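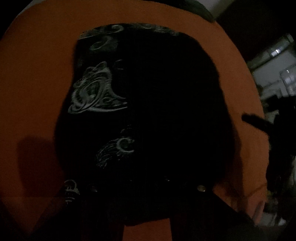

Ausgabe 49, Seite 12

Kleider, die bleiben

Wer heute eine Hose kürzen lassen will, muss oft weit fahren. Änderungsschneidereien haben in vielen Kleinstädten geschlossen, und die Reinigung am Bahnhof nimmt zwar Reißverschlüsse an, schickt sie aber weg und braucht drei Wochen. Maysoun Zein hat ihre Werkstatt Stitport im Oktober eröffnet, in einem früheren Schreibwarenladen. Im ersten halben Jahr hat sie 712 Aufträge angenommen.

Am häufigsten kommen Säume und durchgescheuerte Innenseiten von Jeans. Schwieriger sind bestickte und bedruckte Stoffe. »Bei Stickerei schaue ich zuerst auf die Rückseite«, sagt Zein. »Dort sieht man, ob noch genug Faden da ist.« Aufdrucke bügelt sie nur von links und mit einem Tuch dazwischen. Schwarzes Garn hat sie in vier Tönen vorrätig, denn alte schwarze Baumwolle ist selten noch richtig schwarz.

Ein geflickter Ellbogen kostet bei ihr 14 Euro, ein neues Futter deutlich mehr. Manche Kunden gehen dann wieder. Nizar Khoury, der die Stoffhandlung Boutros zwei Straßen weiter führt, kennt das. Er verkauft Futterstoff ab einem halben Meter und gibt Reste billiger ab. Gefragt sind bei ihm vor allem Viskose und fester Taschenstoff.

Zein nimmt inzwischen auch Lehrlinge für einzelne Nachmittage. Sie üben an alten Hemden, zuerst Knopflöcher, später Kragen. Den Kragen trennt man ab, wendet ihn und näht ihn wieder an. Das dauert eine gute Stunde, und das Hemd hält noch einige Jahre.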